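Téléopération : enregistrer une tâche de tri par couleur, du montage au premier jeu de démonstrations

Mis à jour le samedi 11 mai 2019

Ce tutoriel suppose que le bras est déjà fixé, que l'arrêt d'urgence a été testé et que vous savez lancer une session de téléopération. Si ce n'est pas le cas, commencez par la page consacrée à l'installation. Les réglages donnés ici sont ceux du poste de Groromcombe, mais ils se transposent sans difficulté sur un autre bras à deux doigts.

La tâche est la suivante : le bras saisit un petit objet posé sur un plateau, le déplace près du bouton de la même couleur, le lâche, puis appuie sur le bouton. Elle paraît simple à la main. À distance, elle oblige l'opérateur à enchaîner une prise fine et un appui vertical, deux gestes qui demandent des réglages différents.

Matériel

Un plateau rigide à rebord, de préférence d'une couleur unie.
Des boutons poussoirs à gros capuchon, de couleurs bien distinctes.
Un petit objet en plastique par bouton, assez léger pour ne pas marquer les patins des doigts.
Une caméra au poignet et une caméra fixe.
De quoi immobiliser le plateau : ruban double face, pinces ou butées.
Un poste de commande avec manette ou bras maître. Nous utilisons le bras maître Hudau, mais une manette à six axes convient aussi.

Comptez 24 démonstrations pour un premier essai d'apprentissage. En dessous, le modèle apprend surtout à tendre le bras vers le milieu du plateau.

Étape 1. Fixer le plateau

Posez le plateau dans la zone où le bras travaille coude plié. Un plateau trop éloigné oblige le bras à se tendre et l'appui sur les boutons devient imprécis. Bloquez-le ensuite. Appuyez du doigt sur chaque coin : s'il bouge, reprenez la fixation avant d'aller plus loin. Un plateau qui glisse de 5 mm au milieu d'une série suffit à rendre les dernières démonstrations incohérentes avec les premières.

Il n'est pas nécessaire que le plateau soit parallèle au bord de la table. Notez simplement sa position avec deux repères de ruban, pour pouvoir le remettre en place le lendemain.

Étape 2. Disposer les boutons et les objets

Laissez entre les boutons un espace supérieur à la largeur de la pince ouverte. C'est l'erreur la plus courante : tout semble bien réparti vu de face, puis le doigt gauche accroche un capuchon pendant la descente. Faites descendre le bras une fois au-dessus de chaque objet, pince ouverte, sans enregistrer.

Les objets peuvent être debout ou couchés. Variez leur position d'une démonstration à l'autre, mais gardez les boutons au même endroit pendant toute la première série. Vous les déplacerez dans la deuxième, quand la prise sera acquise.

Étape 3. Régler les deux vues

La caméra du poignet sert à la prise. On doit y voir l'intérieur des deux doigts et l'espace qui les sépare. La caméra fixe sert au reste : choisir l'objet suivant, vérifier que le précédent a bien été lâché, juger la hauteur au-dessus d'un capuchon.

Affichez les deux vues sur le même écran et vérifiez que les couleurs se distinguent nettement dans chacune. Si le jaune et le vert se confondent, corrigez la balance des blancs à la main et désactivez le mode automatique.

Vue du poignet, puis vue fixe :
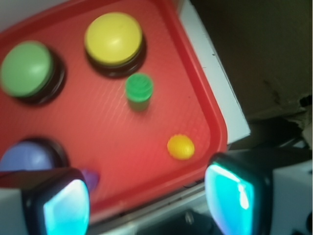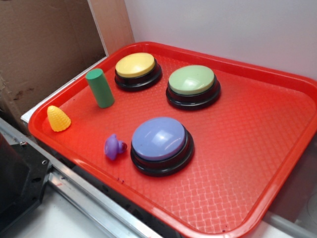
Étape 4. Régler la vitesse du bras

Deux réglages suffisent. Pour les déplacements au-dessus du plateau, limitez la vitesse à 116 mm/s. Pour la descente et l'appui, passez à 21 mm/s. Affectez le changement à une pédale ou à un bouton de la manette – pas à un menu, que vous n'aurez pas le temps d'ouvrir.

Quand le bras se déplace vite, l'image du poignet devient floue. Ce n'est pas gênant pendant un transfert. Ça le devient si le flou dure jusqu'à la fermeture de la pince : le modèle ne voit plus l'objet au moment où il doit décider. Marquez donc un court arrêt au-dessus de l'objet avant de descendre.

Étape 5. Répéter à vide

Faites la tâche complète cinq fois sans enregistrer. Choisissez toujours le même ordre de couleurs. Peu importe lequel, mais il doit être écrit quelque part et respecté par tous les opérateurs. À Groromcombe, l'ordre est vert, jaune, bleu. Le violet n'ayant pas de bouton exactement assorti, l'objet violet va avec le bouton bleu, et cette règle figure dans la fiche de tâche.

Étape 6. Enregistrer une démonstration

1. Ramenez le bras en position de départ, pince ouverte.
2. Lancez l'enregistrement et attendez une seconde sans bouger.
3. Placez la pince à la verticale du premier objet. Arrêtez-vous.
4. Descendez en vitesse lente et fermez la pince. Remontez de quelques centimètres.
5. Regardez la vue fixe pour vous placer à côté du bouton correspondant.
6. Descendez, ouvrez, remontez.
7. Fermez la pince à vide, placez-la au centre du capuchon et appuyez jusqu'au déclic.
8. Passez à l'objet suivant.
9. Revenez en position de départ et arrêtez l'enregistrement.

Si un objet vous échappe mais reste accessible, reprenez-le et continuez. Ces rattrapages sont utiles à l'apprentissage. S'il tombe du plateau, arrêtez et supprimez la démonstration.

Pour un objet cylindrique debout, visez la moitié de la hauteur. Plus haut, il bascule à la fermeture. Pour une pièce couchée de forme allongée, orientez les doigts en travers de sa longueur – la prise en bout ne tient presque jamais.

Étape 7. Relire et trier

Relisez chaque démonstration en vitesse double, les deux vues côte à côte. Supprimez celles où la pince pousse un bouton en passant, celles où l'ordre n'est pas respecté et celles qui contiennent une longue hésitation au-dessus du plateau. Uyên Khương, qui a relu nos premières séries, conseille de faire ce tri le jour même, tant que l'opérateur se souvient de ce qu'il voulait faire. Nous avons gardé cette habitude.

Exportez ensuite au format Velleria, avec les deux flux vidéo, les positions articulaires et l'ouverture de la pince. Vérifiez sur un fichier que les horodatages des deux caméras concordent.

Problèmes fréquents

Le bouton ne se déclenche pas. L'appui est décentré ou trop bref. Maintenez la pression une demi-seconde avant de remonter.

La pince glisse sur l'objet. Nettoyez les patins avec un chiffon à peine humide et laissez sécher. Augmentez la force de serrage seulement si le problème persiste.

Des reflets masquent un capuchon. Déplacez la lampe, pas la caméra. Si vous touchez à la caméra, il faut recommencer la série.

La commande répond avec du retard. Réduisez la résolution de l'affichage opérateur sans modifier celle de l'enregistrement. Sur les postes Cheetham, les deux réglages se trouvent dans le même onglet et se confondent facilement.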